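Normalisierung von Einzelzelldaten: Notizen aus einem halben Jahr mit zu wenigen Reads

Nov 7, 2019

Drucken | Per E-Mail versenden

Im letzten Beitrag hatte ich versprochen, die Sache mit den Größenfaktoren nachzutragen. Das hat länger gedauert als geplant, weil die zweite Charge in der Zwischenzeit neu sequenziert wurde und ich die Zahlen nicht zweimal aufschreiben wollte.

Ausgangslage: 4 Platten, plattenbasiertes Protokoll, Volllängen-cDNA, Zellen aus einer Mauslinie, die bei uns intern Drusanau heißt. Nach der Filterung bleiben 497 Zellen. Das ist nach heutigen Maßstäben wenig. Tröpfchenbasierte Verfahren liefern ein Vielfaches davon, dafür mit deutlich geringerer Sequenziertiefe pro Zelle. Für unsere Frage (Spleißvarianten in einer seltenen Subpopulation) kommt man an vollständigen Transkripten aber nicht vorbei, also Platten.

Die Filterkriterien habe ich einfach gehalten. Zellen mit zu wenigen detektierten Genen fallen heraus, ebenso Zellen mit einem hohen Anteil mitochondrialer Reads. Die Schwellen habe ich pro Platte über die mediane absolute Abweichung bestimmt. Feste Schwellen über alle Platten hinweg hätten Platte 3 fast vollständig entfernt. Man kann darüber streiten, ob das der Sinn der Filterung gewesen wäre. Till Sauerland meint ja, ich meine nein, und die Wiederholung auf neuem Material steht noch aus.

Zur Normalisierung selbst. Der naive Ansatz ist, jede Zelle durch ihre Gesamtzahl an Reads zu teilen und mit einer Konstante zu multiplizieren. Das setzt voraus, dass sich Unterschiede in der Gesamtzahl allein aus der Technik ergeben. Bei Zellen im Zellzyklus stimmt das nicht: Eine Zelle kurz vor der Teilung enthält mehr RNA als eine frisch geteilte, und dieser Unterschied ist biologisch. Wer ihn wegnormalisiert, bekommt relative Expressionswerte. Das ist in Ordnung, solange man hinterher keine absoluten Aussagen daraus ableitet.

Das zweite Problem ist der Kompositionseffekt. Wenn in einer Subpopulation wenige Gene sehr stark exprimiert werden, belegen sie einen großen Teil der Reads, und alle anderen Gene erscheinen herunterreguliert. Bei Bulk-Daten behilft man sich mit Medianen von Verhältnissen gegen eine Referenzprobe. Bei Einzelzellen scheitert das an den vielen Nullen. Der Median der Verhältnisse ist dann oft selbst null oder gar nicht definiert.

Der übliche Ausweg ist das Poolen: Zählwerte vieler Zellen werden summiert, für jeden Pool wird ein Größenfaktor geschätzt, und aus den überlappenden Pools wird ein lineares Gleichungssystem aufgebaut, das man nach den Faktoren der einzelnen Zellen auflöst. Vorher sollte grob geclustert werden, damit die Annahme, dass die meisten Gene nicht differenziell exprimiert sind, innerhalb der Pools einigermaßen gilt. Bei mir ergab das Vorclustern 8 Gruppen. Eine Mindestgröße von 100 Zellen pro Cluster war mit diesem Datensatz natürlich nicht zu halten, ich habe sie entsprechend gesenkt. Zu kleine Cluster liefern instabile Schätzungen und im schlechtesten Fall negative Größenfaktoren. Davon hatte ich beim ersten Durchlauf mehrere, sämtlich bei Zellen mit sehr geringer Bibliotheksgröße von Platte 3.

Negative Faktoren sind ein Symptom. Man kann die Lösung auf positive Werte beschränken, dann läuft die Pipeline durch, aber die betroffenen Zellen bleiben schlecht bestimmt. Ich habe sie entfernt und die Faktoren neu berechnet. Sie sind in der oben genannten Zellzahl bereits nicht mehr enthalten.
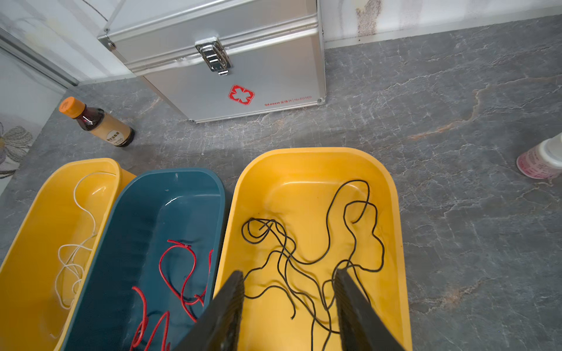 Erste-Hilfe-Kasten aus Aluminium, daneben ein braunes Glasfläschchen mit orangefarbener Kappe.

Bleiben die Spike-ins. Wir geben vor der Lyse eine definierte Menge synthetischer RNA zu, theoretisch in jede Vertiefung gleich viel. Größenfaktoren aus den Spike-ins erhalten die Unterschiede im RNA-Gehalt, weil sie nur die technische Ausbeute abbilden. Praktisch hängt alles an der Pipettiergenauigkeit. Noeline Tapsell hat die Verdünnungsreihe für die zweite Charge neu angesetzt, und die Streuung der Spike-in-Anteile zwischen den Vertiefungen ist dort sichtbar geringer als in der ersten. Vergleicht man beide Sätze von Größenfaktoren im logarithmischen Streudiagramm, liegen die Zellen der zweiten Charge entlang einer Geraden, die der ersten Charge in einer Wolke. Für Charge eins verwende ich die Spike-ins deshalb nur noch zur Schätzung des technischen Rauschens und auch das mit Vorbehalt.

Zur Auswahl variabler Gene: Ich trage für jedes Gen den quadrierten Variationskoeffizienten gegen den Mittelwert auf, passe an die Spike-ins eine Kurve der Form a/μ + b an und nehme die Gene, die signifikant darüber liegen. Der Term a/μ beschreibt das Zählrauschen, b den Anteil, der auch bei hoher Expression nicht verschwindet. Bei gering exprimierten Genen dominiert der erste Term so stark, dass der Test dort praktisch keine Aussagekraft hat. Ich schneide sie vorher ab. Die Liste ändert sich dadurch am unteren Ende kaum, die Korrektur für multiples Testen wird aber günstiger.

Chargeneffekte habe ich zunächst als Kovariate im linearen Modell behandelt. Das setzt voraus, dass die Zusammensetzung der Zelltypen in beiden Chargen vergleichbar ist, und das war bei der Sortierung nicht garantiert. Verfahren über wechselseitige nächste Nachbarn kommen ohne diese Annahme aus, brauchen aber mindestens eine gemeinsame Population. Die haben wir. Nach der Korrektur mischen sich die Chargen in allen Clustern bis auf einen. Dieser eine besteht fast nur aus Zellen der ersten Charge und zeigt eine Stressantwort (Hitzeschockproteine, frühe Antwortgene). Vermutlich Dissoziationsartefakt, die Inkubation bei der ersten Charge war länger.

Korrigierte Werte verwende ich ausschließlich für Clustering und Visualisierung. Die differenzielle Expression rechne ich auf den unkorrigierten Zählwerten mit Charge als Blockfaktor. Die korrigierten Koordinaten haben keine interpretierbare Einheit mehr, und die Varianzstruktur ist verändert.

Noch etwas zur Infrastruktur, da zwei Leser danach gefragt haben. Die gesamte Auswertung liegt als Workflow vor, intern Jaltum genannt, mit festgeschriebenen Paketversionen in einem Container. Die Zählmatrix wird einmal erzeugt und danach nicht mehr angefasst. Alle Zufallsstartwerte stehen in der Konfigurationsdatei. Für das Alignment läuft eine Warteschlange auf dem alten Rechner im Ostermann-Bau, alles Weitere passt auf eine Workstation. Den Barcode-Kollisionstest (Skript Collside, Name nicht von mir) habe ich auf sparsame Matrizen umgestellt. Der Speicherbedarf ist jetzt unkritisch.

Offene Punkte:

Die Schätzung der Spleißanteile auf Einzelzellebene ist bei geringer Abdeckung stark bimodal, also fast nur null oder eins. Ein Teil davon ist Stichprobeneffekt: Wenn von einem Transkript nur wenige Moleküle erfasst werden, sieht man selten beide Isoformen nebeneinander. Ich simuliere das gerade mit einem Beta-Binomial-Modell und den geschätzten Erfassungsraten. Ohne diese Nullverteilung sage ich zu Bimodalität nichts.

Für Platte 3 fehlt mir weiterhin eine Erklärung. Die Qualität der cDNA war laut Bioanalyzer unauffällig, die Konzentrationen lagen im üblichen Bereich. Der Verlust muss danach passiert sein, bei der Tagmentierung oder beim Poolen der Bibliotheken. Till hat noch Restmaterial im Gefrierschrank und will im November eine Teilmenge der Vertiefungen neu indizieren.

Wer mit dem Poolverfahren auf ähnlich kleinen Datensätzen gearbeitet hat, darf mir gern die verwendeten Poolgrößen schicken. Die Kommentare sind wegen Spam geschlossen, Mail funktioniert.

Drucken | Per E-Mail versenden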